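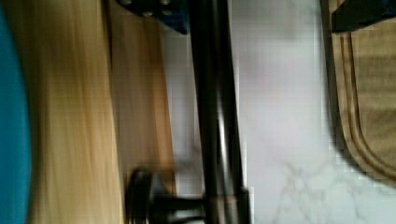

Project Reports / Cell Maintenance

Home Courses Project Reports Equipment Booking Safety Search

Keeping the Helenard kitchen cell on its feet: setup, upkeep and two repairs
Final report, submitted 2018-05-23

1. What we were given

The Helenard cell is one robot arm, one two-fingered gripper, a small camera at the wrist and a kitchen counter that is nicer than any of ours at home. Other groups use it to pick things up and put them down. Our project was to make sure it was still able to do that when they arrived, a job that had previously belonged to whoever was standing closest.

We took it over in January. The handover documents were a binder with the purchase order for the counter in it, a hex key taped inside the cover, and a text file called README_new_FINAL that described a different gripper. The cell's own log, which is kept by a program called Dudanum, was in better shape. It had 363 entries in it. Most of them said "ok."

The aim, as we wrote it in our proposal, was "to establish a maintenance routine for a shared manipulation cell and to document it so that it survives the end of the semester." We would now write that sentence with less confidence, but it is what we did.

2. Starting the cell in the morning

Before our project, starting the cell took as long as it took. People powered up the arm, the arm complained, people power cycled the arm. We timed ourselves for the first few weeks and the average was about 35 minutes, a good part of it spent looking for the pendant. The pendant now has a hook.

The start-up we settled on goes like this:

- Walk once along the counter and follow the gripper cables with your eyes, from the gripper back down the arm. No pulling yet.
- Arm power on, gripper power second. The Tavell controller does not like to wake up alone, and will report a finger fault that does not exist.
- Home the gripper with nothing between the fingers. Open, close, open.
- Jog the last joint slowly both ways and watch what the cables do.
- Take one camera frame with the arm at rest and one with it parked over the large cutting board. Compare them with yesterday's.
- Write something in Dudanum that is longer than "ok."

The order of the first two matters and we have put it in capital letters on the wall. The rest can be shuffled by anyone who feels strongly about it.

3. The fingers

Each finger is held to the gripper by small screws. The manual for the gripper gives a torque for these, in a table, in a unit that our torque screwdriver does not have. We converted it, then converted it again because two of us had got different answers, and the agreed value is now on a label on the screwdriver itself.

The first real fault of the semester was here. A group reported that the gripper "had become shy": it would close on a spice jar, lift it, and set it down at a slight angle. They had spent an afternoon retuning their grasp code, which was fine. One finger had a screw backed out far enough that the tip could be rocked by hand. At the tip the play came to 2 mm, plenty if your jar lid is small and your placement tolerance was chosen by an optimist.
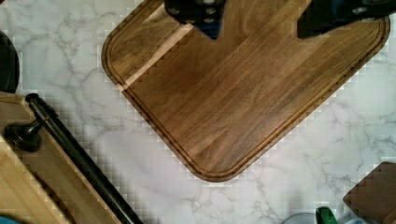 Figure 2. Gripper fingers over the dark cutting board.

The repair took less time than writing about it. Finger off, old threadlocker cleaned out of the hole with a pick, new threadlocker on, finger back, screws brought up alternately to the value on the label, leave overnight. The leaving overnight was the hard part, as the cell was booked for that evening and the people who had booked it did not see why glue should have a vote.

We then checked every other screw we could reach on the gripper and found one more that turned under light pressure. It had not caused any trouble. We suspect it was waiting for the demo.

The routine that came out of this: finger screws are checked weekly with the torque screwdriver, and a paint mark across each screw head and the body next to it lets you see at start-up whether anything has turned. Paint marks are cheap and we should have begun with them. We used nail polish from the drugstore. It holds up well to wiping, but it stains a counter if you put the brush down on one, and we are told the stain came out.

4. The cables

Our second fault was the one that ate most of April. The gripper would drop out in the middle of a motion, Dudanum would record a communications error, and by the time anyone had walked over everything was working again. It happened more when the wrist was turned toward the backsplash and less when anybody was filming it.

We did the respectable things first. We changed the communications settings and changed them back. We swapped the power supply with the spare, found that the spare was worse, and swapped it back. We updated the Tavell firmware, which fixed a bug in a feature we do not use.

What worked was dull. One person held the gripper cable at one point and flexed it while another watched the status page, and then we moved along by a hand's width and did it again. At the third tie point from the gripper the status page went red. Somebody had pulled a cable tie down hard, trimmed it neatly, and over the months the cable had been bending at that one spot each time the wrist turned. The jacket looked almost fine. The conductor inside it did not, once we had it open on the bench.

A new cable came through Loureiro, who were quick, and who sent two on one invoice and never asked about it. We rerouted it with hook-and-loop straps in place of the ties and left a generous loop at the wrist. The loop is sized so that the last joint can go to either limit without the cable going tight. It looks untidy. Every visitor offers to tidy it.
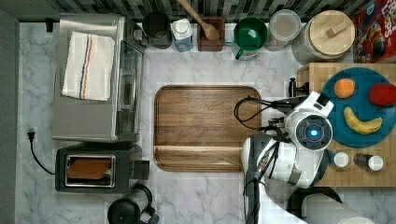
It was put to us at the draft review that slack of that kind is only a slower way of breaking something: a loop that hangs free over a counter will one day find a mug handle, and then the arm will be dragging crockery while the log says "ok." The same reviewer wanted a spring retractor or a proper dress pack, and thought the money spent on firmware evenings would have paid for one.

We agree about the mug handle. We priced a dress pack and it was more than our budget, so the compromise is a rule: nothing tall stands inside the swing of the loop, and that swing is checked by jogging the wrist at start-up whenever the counter layout has been changed. Rules are a poor replacement for hardware and we have listed the dress pack first under recommendations. The firmware evenings were free, apart from the evenings.

5. The counter, which is also equipment

It had not occurred to us that we would be writing a section about this. The boards, trays and jars are the fixtures of the cell, and they are moved all the time, because moving them is the point. What should stay put is the reference position for each. Groups had been measuring theirs from the nearest edge of whatever was handy, including in one case the toaster.

We picked a corner of the counter as the origin and wrote it down. Positions in Dudanum are now given from that corner. A board that slides when it is bumped goes on a rubber mat. Crumbs come off the counter after each session with a dry brush and then a damp cloth, never a spray, since spray ends up on the camera cover and then a group that has done nothing wrong spends an hour on its exposure settings.

6. Results

At the time of writing the cell has run 420 hours since the cable was changed without a communications dropout. The start-up check has been done on most mornings, and on the mornings when it was skipped the log says so, which we count as progress. No finger screw has moved past its paint mark.

Things we did not get to: a spare set of fingers that is known to fit, a check of the emergency stop that is written down somewhere better than our group chat, and the README.

7. Recommendations

Buy the dress pack. Order gripper cables before they are needed and keep the second one in the drawer with its bag sealed. Keep the hex key off the binder; it leaves a dent in every page. Whoever takes the cell next should do one start-up with us before we leave, and should be the one holding the screwdriver.

Contact the course office | © 2018 Student Project Archive | Back to top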